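Outdoor Leadership 22: Top-Rope Anchors and Belaying
Handout for Session 6
Revised 4/4/21

Read this before we meet at the Tarthorpe wall. Bring it with you, along with your harness, helmet and belay device. Shoes can be borrowed at the desk.

Terms used in this session

Anchor: the point or points the rope runs through at the top of the climb.
Master point: the single place where the load from all the anchor pieces comes together.
Brake strand: the side of the rope that leaves the belay device and goes to the belayer's brake hand.
Dead end: the unused end of the rope. It gets a stopper knot every time.

Building the anchor

Start with two separate bolts or three good natural pieces. Join them so that each takes a fair share of the load, and so that if one fails the others are not shocked. Keep the angle at the master point under 60 degrees. A wide angle puts more force on each piece — at 120 degrees every bolt in a two-bolt anchor is holding the full load.

Use two locking carabiners at the master point, gates opposed. Check that the master point hangs over the edge, clear of the rock, before you drop the rope.
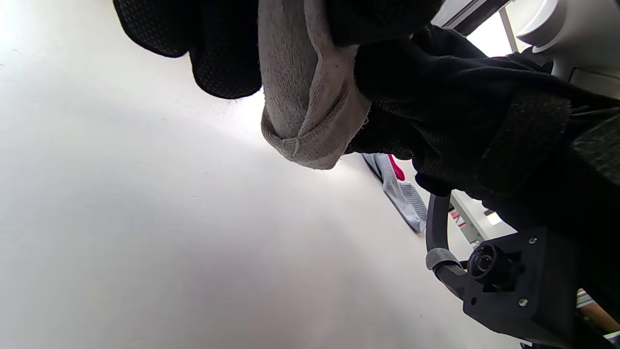 A student in the January group asked whether one locker would do if the gate was screwed down tight. It holds the weight, but a gate can work itself open as the rope runs over it, and we do not pass an anchor with one.

Belaying

Take in slack with the pull, brake, under, slide method. The brake hand stays on the rope at all times, including when the climber is resting. Stand close to the wall, a little to one side of the fall line. If your climber is much heavier than you, ask for a ground anchor.

Partner check, both people, every climb: buckles, knot, device, carabiner locked, stopper knot.

For next time

Read chapter 7 of the course reader and practice the figure eight follow-through until you can tie it without looking. Session 7 is at Vallejo, outdoors. Sign the gear sheet before you leave. The code for the rope locker is 1314.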